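Talldale Community Radio: progress report to the Brinkmann Fund
Second half-year, up to the end of December

We've had a cracking six months and there is a lot to tell you. When we last wrote, the new music show was two presenters and a borrowed mixing desk. It now goes out every week from the old bakery in Talldale, and local bands are writing to us before we've had a chance to write to them!

Airplay first, as that is what your grant pays for. We have played 710 tracks by artists from Talldale, Enness and the villages in between, and 13 bands have come in to record a live session. The Hiseck sessions were a particular treat (a brass band one night, a very loud three-piece the next) and both have been repeated by request.

The listening club at Enness library has grown faster than we hoped. Members hear a record all the way through, talk about it over tea, and then pick one song for the following week's programme. It regularly fills the room, and we've asked the library for the larger one from spring. 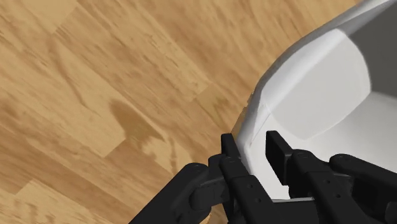 Wooden floor and white container, computer-rendered.

Training has gone well too. Five new presenters have finished the course and are on air, mostly in the early evening slot. One plays nothing but folk from before 1970 and has built up a loyal following. We changed the course halfway through so that people get their hands on the desk in the first session, with the paperwork left until later, and that has made a huge difference to confidence.

A few things are behind. The online archive was due in the autumn and is still only half loaded, mainly down to the labelling: older session recordings came to us with song titles missing or band names spelt three different ways, and each has to be checked with the players. We expect to have about 100 recordings up by the time of our next report. The second studio microphone also failed in November, and its replacement came out of the repairs budget, which is now nearly spent.

Next up is the spring showcase at Hiseck, with a live broadcast from 7 pm. Four acts have said yes so far and we'd love you to come along. Spending is otherwise on track, and the full accounts are attached separately.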